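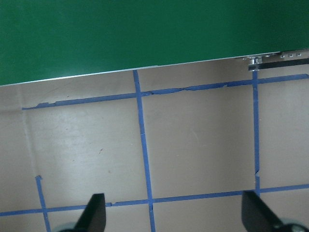

Who are your evening classes for?
Anyone over 16 who lives or works in Stultport or Leltham. Most of our learners left school a long time ago, and plenty have never taken a language class before.

About the school
Plundier Language School opened above a shoe shop in Stultport with one classroom and 4 learners. Araceli Lozano taught Spanish there in the evenings and did the accounts at weekends. Fulgencio Serrano joined the following November to start the Portuguese course, and the two of them still run the school.

Last year 639 people enrolled with us, 534 of them on beginner courses. We teach Spanish, Portuguese, Hungarian and Italian. Hungarian is the smallest group – it is taught from the Vörös readers, which we lend out for the length of the course.

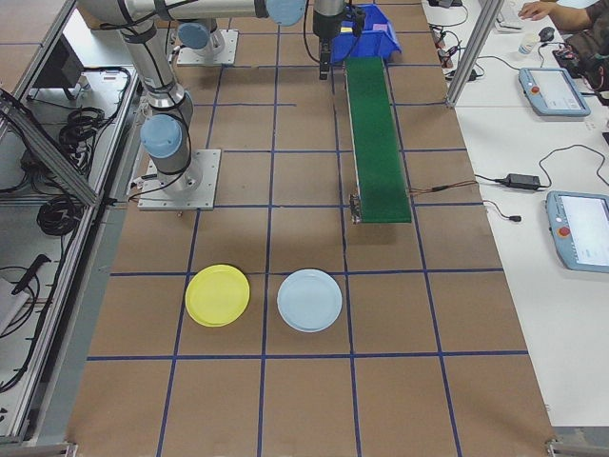
Yellow and light-blue plates on the taped grid.

Classes are kept small and run in ten-week terms. There is no exam unless you ask for one. If you miss a week, your tutor will email the notes and the homework.

The Leltham branch is open in the evenings only. The Stultport office opens at 8.30 am and closes for lunch at one. You can enrol at either, or by post – forms are kept at the front desk.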